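Projects > Culby arm > Set-up guide > Section 4: Mounting and checking the wrist camera

May 14, 2021
By Ashton Rutherford

Read Section 3 before starting. The arm should be bolted to the bench, homed, and able to hold position under power without drifting. If it still sags at the elbow when you enable it, go back and redo the counterbalance.

The steps below are for the Culby arm with the printed wrist bracket, revision C or later. Revision B brackets have the screw holes 2 mm closer together and will crack if you force them.

4.1 What you need

Wrist bracket, revision C
Camera module with its short ribbon cable
Four M2 x 6 screws and a driver that fits them
Hook-and-loop cable ties
Matte black tape
Zisavis controller board, already flashed
Mirror sphere (the hollow garden type is fine)
Soft cloth
A ring or bowl to seat the sphere in

The sphere is used in 4.5 and again in Section 6. Do not buy an expensive one. Dents smaller than a fingernail don't matter for anything in this guide.

4.2 Fit the bracket

1. Jog the arm to the service pose. In the Prostetti software this is the third preset. Wait for the joints to stop.

2. Switch off motor power with the red switch, not from the software. Support the forearm with one hand while you do it.

CAUTION: The software stop leaves the joints energized. Don't put your fingers between the wrist and the gripper plate until the switch is off and the forearm has settled.

3. Slide the bracket over the wrist collar with the cable slot facing the elbow.

4. Start all four screws by hand. Tighten them a little at a time, going corner to corner. Stop when the bracket no longer rocks. The holes are threaded straight into the print and will strip.

5. Turn the wrist by hand through its full travel. The bracket should clear the forearm shell all the way. If it rubs near one end, file the outside corner of the bracket. Leave the shell alone.

4.3 Fit the camera

1. Touch bare metal on the bench frame before handling the camera module.

2. Open the ribbon latch on the module, seat the ribbon with the contacts toward the board, and close the latch. Tug very lightly. It should not move.

3. Press the module into the bracket until both clips catch.

4. Run the ribbon back to the adapter on the forearm. Leave a loop big enough to put two fingers through. Too little slack and the ribbon pulls out when the wrist rolls – this is the most common fault on the shop's build.

5. Tie the camera lead to the rest of the bundle with hook-and-loop ties only. Zip ties cut into the jacket after a few weeks of use.

NOTE: Keep the camera lead off the gripper motor leads for as much of the run as you can. Where they must cross, cross them at a right angle. Running them side by side gave us dropped images every time the gripper closed.

4.4 First power-up

1. Check that nothing is lying inside the reach of the arm. On our bench the limit is marked with paint.

2. Turn on the controller and wait for the status light to hold steady. Then turn on motor power.

3. Open the camera page in Prostetti. Set exposure to manual and gain to the lowest value that still gives you a usable picture.

4. Set the stream width to 972. The default setting works too, but the numbers in the Section 6 tables were all taken at this width and won't match otherwise.

5. Jog the wrist slowly, one joint at a time, and watch the stream. A brief freeze means a loose ribbon. Bands of color mean the ribbon is seated crooked. A picture that is soft on one side only means the module isn't clipped in all the way.

If the stream doesn't open at all, power down and repeat 4.3 from step 2. Swapping the ribbon fixes most of these. Keep a spare.

4.5 Mirror check

A mirror sphere lets the wrist camera look back at the arm, so you can check the cable run at poses where you can't easily get your head in. It also shows where the shop lights will cause glare.

1. Seat the sphere in its ring. It must not roll when you tap it. Tape the ring to the bench if you need to.

2. Wipe the sphere with the soft cloth. Use a dry cloth only, as glass cleaner leaves streaks that look like cable in the reflection.

3. Set the speed limit to 36 in the jog panel. Don't raise it for any part of this section.

4. Bring the wrist over the sphere from above and stop with the camera 100 mm from the surface. Measure with a block or a ruler. The depth readout can't be trusted on a mirror.

CAUTION: The distance sensor may report the sphere as far away or not there at all. The arm will not stop by itself. Keep a hand on the stop button whenever the gripper is pointed at the sphere.

5. Lower the exposure until the bright spots on the sphere have clear edges. Move or cover any lamp whose glare lands on the part of the arm you want to see.

6. Find the arm casing in the reflection and follow the cables along it. Remember that everything is curved and reversed left to right. If you can't tell which lead is which, put a flag of colored tape on one and look again.

7. Roll the wrist to each end of its travel, stopping every few degrees. No cable should go tight, and none should drop in front of the lens.

8. Find the small indicator light on the electronics. Green is normal. If you see no light, change the angle before you assume a fault, as it may only be hidden behind the wiring.

9. Where a reflection confuses the tracker, put matte black tape on that part of the sphere. Press down the tape edges so they don't catch on the gripper. A few patches are enough, and you need to leave bare mirror for step 6.

10. Save one still at each wrist position and write the joint angles down with it. Section 6 asks for them.

NOTE: Never close the gripper on the bare sphere. The thin ones buckle. The grip test has its own section and uses a foam ball.

4.6 When the check fails

Cable goes tight at one end of the roll: undo the tie nearest the wrist, feed a little more slack forward, and retie. Repeat step 7 from the start.

Cable hangs in front of the lens: too much slack. Take some back toward the elbow.

Reflection shakes while the arm is holding still: check the bracket screws first, then the bench. Our bench was the cause twice. If both are solid, lower the wrist gain in steps until it stops.

Tracker locks onto the reflection of the arm: add tape as in step 9, or turn tracking off for this section. You don't need it until Section 6.

Arm trips out partway down: look at the error page. Code 63 is a wrist current limit and normally means a cable is holding the joint back. Clear the cable before you reset. Resetting over and over against a snagged cable will pull the connector off the board, and that board is slow to replace.

4.7 Before you leave the bench

Jog back to the service pose. Switch off motor power, then the controller. Put the sphere away in its box with the cloth over it, and keep it out of direct sun in the meantime. A curved mirror in a window can scorch things.

Write the bracket revision and the camera width on the log sheet next to the arm. If you changed any gain values, write those down too, with the old ones beside them.

Section 5 covers the gripper fingers. It was last changed in September for the longer Ông fingers, so printouts older than that should be thrown out. 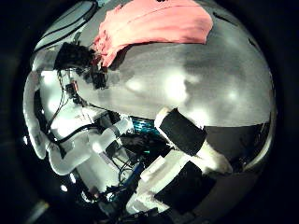

Ông writes that step 4 of 4.3 should come with a warning about the adapter end as well. On the second build the loop at the wrist was fine, but the ribbon worked out of the forearm adapter after more than a week of rolling back and forth, and the stream only froze with the elbow folded. A strip of tape across the adapter latch cured it. The same note asks whether the speed limit in 4.5 applies to the elbow too or only to the wrist joints, as the jog panel has a separate box for each.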